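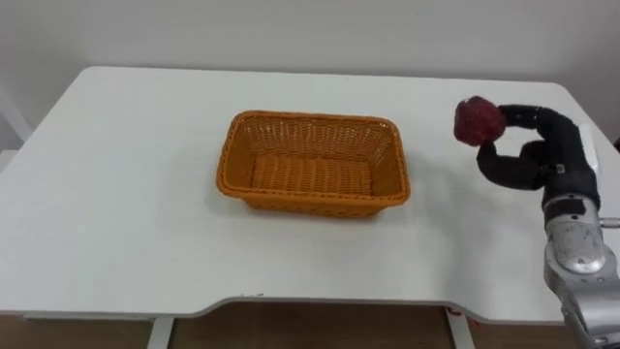
I have never trusted a fruit basket. People buy them with the best intentions, and a fortnight later there are batteries, a dead pen and one onion living in there. So when Eleri Gethin asked me to try an orange one for our June tidying pages, I said yes with a fairly straight face. I will give it this much: empty, on a plain white table, it's a cheerful thing, and the braided band round the top makes it look dearer than I suspect it is. Whether anyone needs it is another matter. The shops are full of bowls.

Myfanwy Owen thinks a basket on the table makes a household eat more fruit. I have asked her for proof on 2 occasions and am still waiting. Alun Wynne's view is that people eat fruit when they are hungry and there are no biscuits, and I'm with Alun. We got 17 letters after the last kitchen gallery, most of them in favour of baskets, so clearly I'm outnumbered.
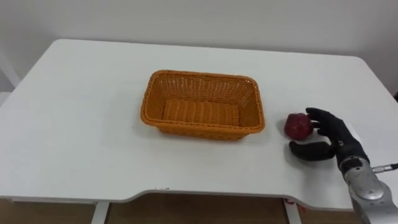
Orange basket, red apple. The apple is on the table.

The colour is my main quarrel. Orange goes nicely against white, but I doubt it would be kind to a kitchen with much else going on in it. Trefor Ruddock says it would "warm up" his worktop. His worktop is green, so good luck to him.
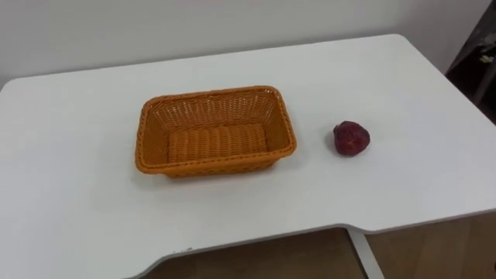

Woven sides with small gaps, and one dark red fruit keeping its distance.

The gaps are meant to let air through, or so I'm told whenever I complain about woven baskets. Perhaps they do. They also let crumbs through, and I know which I'd notice first. Letters to Eleri, please.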